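Open Day at the Halliday Building: Frequently Asked Questions

Visitor Information
Getting Here
Frequently Asked Questions
Contact

The Woteck Handling Laboratory opens its doors to the public each May. The answers on this page cover the questions that visitors, schools and community groups send to our office most often. Please read them before writing to us.

Who may attend?

The open day is for everyone. Admission is free. Children under 12 must be accompanied by an adult at all times. School groups are welcome in the morning session and should be booked by a member of the school staff.

Do I need to reserve a place?

A reservation is required for the demonstrations in Room 2. The exhibits in the entrance hall may be visited without one. Last year 1752 people came through the hall, and places for the demonstrations were all taken well before the day. Reservations open on the Rullcombe campus events page at 9 a.m. on the first working day of April.

What are the opening hours?

Doors open at 10 a.m. and close at 4:30 p.m. Demonstrations begin on the hour, with the last one at 3 p.m. Latecomers are seated only if the door staff can do so without disturbing the session.

What will I see in a demonstration?

Each session lasts 25 minutes. A robot arm handles everyday articles on a worktable while a member of the laboratory explains the task and the controls. A large screen shows the view from a camera mounted near the gripper, so that visitors in the back row can follow the work closely. Leidy Carhuamaca, who directs the demonstration program, introduces the morning sessions. Anastasia Karamanlidis introduces those in the afternoon.

Which objects does the robot handle?

The laboratory keeps a store of 441 articles for handling work, sorted into themed sets. One set is shown in each session, and the choice is posted outside Room 2 on the day. Kitchen articles, stationery and microphones are among the sets in regular use. Requests for a particular set cannot be accepted.

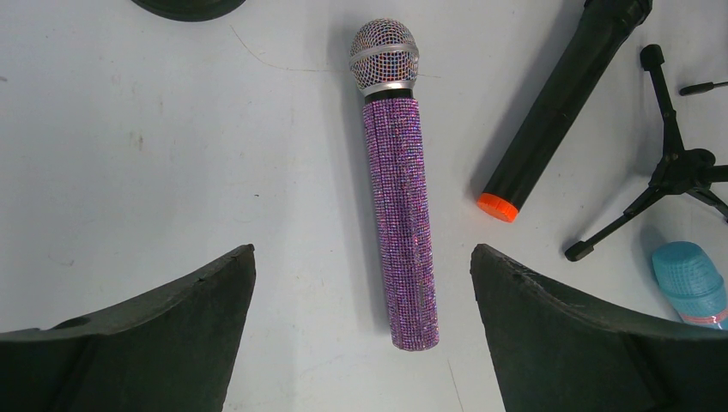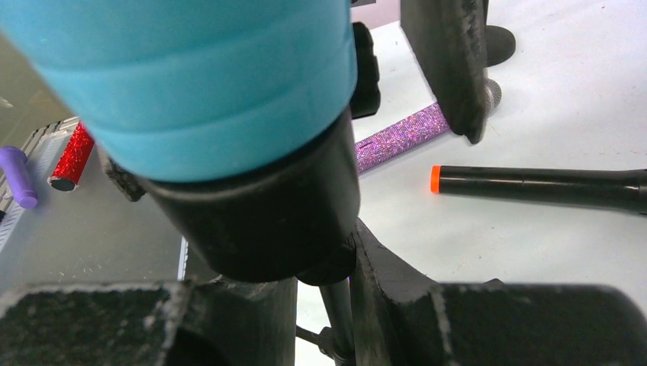

Handling work with the microphone set, seen from the gripper camera.

Why are such ordinary articles used?

Objects that people use every day differ a great deal in shape and surface. A handle set with small stones offers the fingers a different surface from a smooth one, and a stand with several legs can be approached from many directions. These differences are easy for visitors to see, and they raise the same problems that our staff study during the rest of the year.

Does the robot ever drop things?

Yes. The sessions are live and are not rehearsed to a fixed result. If an article is dropped, the presenter will pause the arm, return the article to the table and continue.

May visitors operate the robot?

Visitors may not operate the arm in Room 2. A smaller training unit, the Zalitz desk, is available in the entrance hall for visitors aged 10 and over. Turns are limited to four minutes each and are supervised by staff.

Is photography permitted?

Personal photography without flash is permitted in the hall and in Room 2. Tripods and selfie sticks must be left at the cloakroom. Filming for publication requires written consent from the laboratory office.

Is the building accessible?

Step-free access is by the east door. Four wheelchair spaces are kept in the front row at every session, and a hearing loop is fitted in Room 2. Please mention any other requirements on the reservation form.

Whom should I contact with other questions?

Write to the Open Day Office, Halliday Building, Rullcombe, or call extension 3231 between 9 a.m. and noon. Changes to group bookings should be made in writing and should include the booking reference.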